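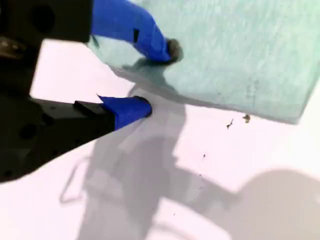 Can you rent a robot arm by the month without hiring somebody to run it?

For a small shop with one dull, repeated job, you can now, as long as that job looks a lot like the ones on the vendor's list. Anything off the list costs extra and takes longer.

Pivamis, which until last year sold conveyor parts and very little else, opened orders on February 21, 2019 for a rental kit it calls Lò. The kit is an arm, a two-finger gripper, a controller and a thick binder. The binder is the part the company seems proudest of. It covers picking up flat sheet goods, setting them down again, and what to do when the first of those goes better than the second.

Sheets are the whole pitch. Boxes are easy and everyone's robot can lift a box, according to Nhàn Hoàng, who runs the rental program. A thin pane lying on a table is another matter. It has to be taken by a corner, with one finger over and one under, and the under part is where most grippers start plowing the tabletop. Lò handles this with what the binder calls a "corner approach," a slow, low move that looks a good deal like a person trying to get a credit card off a wet bar.

"It is slow on purpose," Hoàng said. "People watch it for a minute and ask if it's thinking. It isn't thinking. It's being careful with your inventory."

The first customer to try it was Plasten, a cutter of plastic panels for display cases and shower doors. Na-rae Hong, the floor manager there, had the kit for 10 weeks before orders opened and gave it the sample bin to sort, a job her staff had been trading away to each other for years. She reports that the arm got through 100 pieces on a decent shift and 57 on a bad one. The bad one was the day a panel went in with the protective film still half on and the arm spent most of the afternoon moving the film.

Hong's complaints are mostly about the fingers. The pads wear, and the grip changes as they do, so a setting that was fine in the morning can be too gentle by closing. Pivamis sells replacement pads in packs of two, which Hong considers an interesting choice for something that she goes through like paper towels. She also would have liked the emergency stop to be on a longer cord. It is on a longer cord now - customers who order today get the new one, and Hong is still waiting for hers.

Training is done by hand. The operator moves the arm through the job, presses a button at each stop, and then stands back while it plays the thing back. Hong put a new hire on it with no background in machines, and he had it stacking samples before lunch. After lunch he had it stacking them upside down, but neatly.

The rental covers service calls, software updates and a loaner if the arm has to go back. It does not cover broken sheets. The contract spends over two pages on this point and defines "broken" with more imagination than one expects from a legal department. Chips count. Scratches count only if the customer can show they were not there before, so Hong's crew now looks over every panel first, a new job that has turned out to be almost as dull as the old one.

For gripper add-ons, Pivamis points customers to Dultilon, a separate outfit that makes a suction head to fit the same wrist. Hoàng was polite about it. Suction is faster on clean, smooth stock, he allowed, and hopeless on anything dusty or textured. Dultilon did not return a call asking whether it agreed with the second half.

Plasten has signed on for a longer rental starting in September, with a second arm to work the other end of the bench. The sample bin will stay with the first one. Hong said she asked her staff whether anybody wanted it back and got no takers.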